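The Second Life of the Office Desktop

When the insurance office on Ellis Street in Pistville replaced its computers in March, the old ones went into a hallway closet. Most of them still worked. They stayed in the closet until the landlord asked for the space back.

Closets like that one are where Jannik Engelhardt gets most of his stock. He runs Terulham, a repair shop that buys desktops from small businesses, fixes them up and sells them to families and schools for under $100.

"People think a computer is finished when it gets slow," Engelhardt says. "A lot of the time it needs a new drive and a good cleaning. I can do that before lunch." 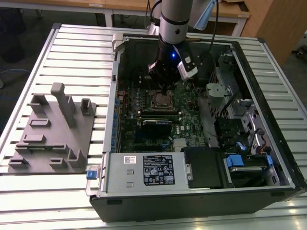 Nhàn Tô

Desktops are easier to save than laptops. The case opens with a few screws, and the memory and drive come out by hand. Laptops often have parts glued or soldered in place, and a replacement battery can cost more than the machine will sell for.

The bigger problem is software. A sound machine can be too old for the current version of its operating system, and once security updates stop, offices want it gone. Engelhardt puts a free system on those and sells them with a printed sheet of instructions. Some buyers bring them back anyway. He gives them 4 weeks to decide.

Data is the other worry. Stultano, a records company across town, held on to its old desktops for 3 years over fears about client files. Engelhardt now wipes every drive with the owner watching, if the owner wants to, and hands over a signed form.

Machines past saving are stripped for parts, and the bare cases go to a scrap yard. The shop is open until 2 on Saturday, and sellers should bring the power cords.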